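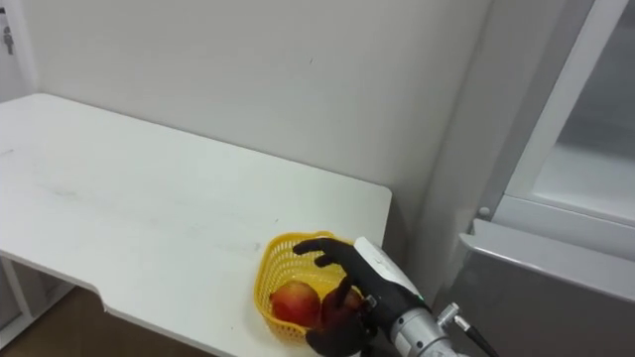
Eluned Cadwaladr told me apples belong in the fridge from the minute they come home, and she wasn't going to be talked out of it. A bowl on the table is fine for a day, she said, and after that they go mealy.

I'm coming around to her side! The Kenberg food share opened its new fruit room in Erkness this month, and I stopped in for a look. It's a small place with white walls and a wood floor, and the long white desk stands right by the silver fridge, so a basket of apples is never more than a step from the cold. Neighbors can drop off whatever their trees are throwing down – Beddoe Lane has been the big giver so far, with 161 apples in the first week.
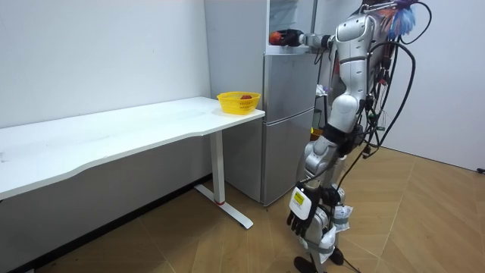
Pickup runs until 8 in the evening, and you can take up to four apples a visit. Bruised ones are welcome too, but keep them apart from the good ones – they'll spoil the lot. I brought mine home, put them straight in the crisper and felt very grown up.
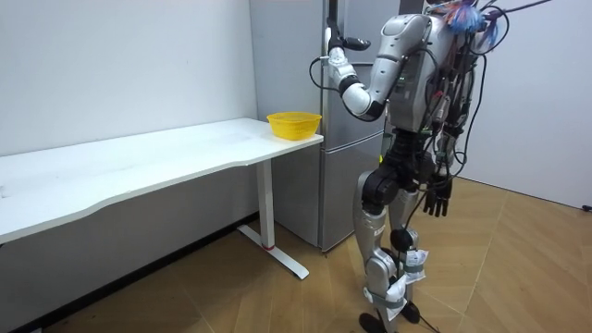

The fruit room in Erkness, with its long white desk, August

Drop-offs are open all month.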